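Skisbridge Allotment and Garden Society
Minutes of the general meeting, January 27, 2025

Held in the upstairs room at the Gutell Street library. Osian Owen in the chair. Guangming Yan took the minutes. The meeting opened at 7:05 p.m.

1. Minutes of the last meeting

The minutes were read and approved with one correction. Under "Paths," the words "north gate" should read "north fence." There is no north gate.

2. Matters arising

The lock on the tool shed has been replaced. Plot holders who still have the old key can throw it away. New keys are available from Guangming at any work morning, against a signature. Lost keys will be charged for.

The letter to the city about the streetlight on Fiten Road was sent in the fall. A reply was received saying the light is on the repair list. No date was given. Osian will write again in March if the light is still out.

The broken pane in the greenhouse has been covered with plastic sheet. This was meant to be temporary. Two members offered glass left over from a house project. They were asked to measure it before bringing it over, as the last piece was too short.

3. Water

Most of the evening was spent on this item.

The water bill for last season came to $848, against a budget of $600. Osian went through the meter readings. Use was normal through the early summer and then went up sharply. Two possible causes were discussed: the dry spell, and the leak at the standpipe by the lower plots, which was reported by several people before it was fixed.

A member from the lower plots said the leak had been reported in writing and that the note sat in the shed for weeks. Osian accepted this. Reports of leaks should now go by phone or email to the chair and should not be left in the shed.

Three proposals were put forward.

The first was to fit a timer on each standpipe. Guangming had asked for a price from Sisodia Plumbing, which was higher than the society can manage this year. There was also concern that timers would be left open or taken off by people in a hurry. The proposal was not put to a vote.

The second was to ban hoses and allow watering cans only. Several members objected strongly. One pointed out that she has a bad shoulder and the walk from the standpipe to the top plots is uphill. Another said that people with cans would simply leave the tap running between trips. The proposal was defeated on a show of hands.

The third was to collect rain from the roof of the tool shed and the greenhouse. The society would buy 2 tanks of 1000 liters each, one for each building, with gutters and a tap at the bottom. There was broad support. Questions were raised about mosquitoes (the tanks have lids and a screen), about winter (they will be drained after the last harvest), and about whether the ground beside the greenhouse is firm enough to hold a full tank. Osian thinks a bed of gravel and four paving slabs will be enough. A member who has worked in building asked that the gravel be packed down properly and offered to do it himself. This was accepted with thanks.

Vote: the rain tank proposal was carried. Cost not to go over $500 in total without coming back to a meeting.

4. Seed swap and supper

The seed swap will be held in March in the same room, with the usual shared supper afterward. Members should bring seed in labeled envelopes with the name of the plant, the year it was saved, and anything useful to know about it. Last year there was a good deal of squash seed with no name on it, and what came up was a mixed bag.

Beans, peas, tomatoes and lettuce are always wanted. Leftover store packets are fine if they are not too old. Parsnip seed more than a year old should be left at home.

It was asked whether seed potatoes could be swapped as well. After some discussion it was agreed that only certified seed potatoes may be brought, in view of the blight two seasons ago.

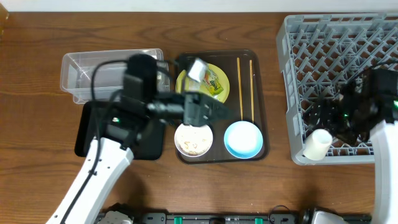 Supper will be cold food only, as the oven in the library kitchen is not to be used by outside groups. Members are asked to bring their own plate and cup. A sign-up sheet went around the room and will be pinned up in the shed. At the close of the meeting it showed a heavy lean toward potato salad. Guangming asked that some people think about bread, fruit or cheese.

Setup starts one hour before the doors open. The library needs the room cleared and swept by 9:30 p.m.

5. Plots and waiting list

Plots 11 and 23 have been given up. Both will be offered to the next people on the list. Plot 23 has a good deal of bindweed, and it was agreed that the new holder should pay half rent for the first year.

There was a discussion about plots that are not being worked. The rules say that a plot must be at least half planted by the end of spring. Osian has been slow to enforce this and said so. Holders of the plots in question will get a friendly letter first and a formal one a month later. Illness and family trouble will be taken into account if the society is told.

A member asked if a plot could be split into two half plots for people who find a full one too much. This has been done once before. It was agreed in principle, to be looked at case by case when a plot comes free.

6. Compost

The third bay is full and should not be added to. Please use bay four. A number of things have been found in the compost that should not be there, including tea bags with plastic in them, a pair of gloves, and cooked rice. Cooked food brings rats. The sign will be repainted in larger letters.

The wood chip delivery was discussed. The tree company will drop a load for free if the gate is open on the day. Chips are for paths and must not be dug into beds. Plot holders on the top row asked for a second pile nearer to them. The truck cannot get up the slope, so the answer is no, but there are two wheelbarrows and the flat tire on the green one has been fixed.

7. Bees

A request was received from a local beekeeper to place hives in the corner by the north fence. Opinion was divided. Some members were keen on account of the fruit trees. Two members have allergies, and one of them has the plot nearest to the corner. It was agreed not to go ahead in that spot. Osian will walk the site with the beekeeper and see if the strip behind the compost bays would do. To come back to the next meeting.

8. Any other business

A blue watering can was left in the greenhouse in October and has not been claimed.

Plot holders with dogs were reminded to keep them on a leash inside the fence.

It was asked if the rent could be paid online. Guangming will find out what the bank charges for this.

The meeting closed at 8:50 p.m.

Actions
Osian: second streetlight letter if needed; letters to holders of unworked plots; site walk with the beekeeper; order tanks and gutters.
Guangming: keys; bank charges; supper sheet; offer plots 11 and 23.
All: seed into labeled envelopes.

Comments (4)

topplot_jean
Thanks for getting these up so quickly. Could the second tank have a tap high enough to get a full size can under it? The one at my sister's place is so low you can only half fill.

R. Dunmore
The blue can is mine I think. Does it have a dent near the spout? I will pick it up at the next work morning.

Guangming Yan
Jean, yes, I will pass that on before the order goes in. It would mean an extra layer of slabs. R., it does have a dent.

plot 9
For the record I did not vote against the hose ban, I abstained. Also I can bring two loaves to the supper, one with seeds and one without.

Skisbridge Allotment and Garden Society | Contact the secretary | Rules and plot map | Back to top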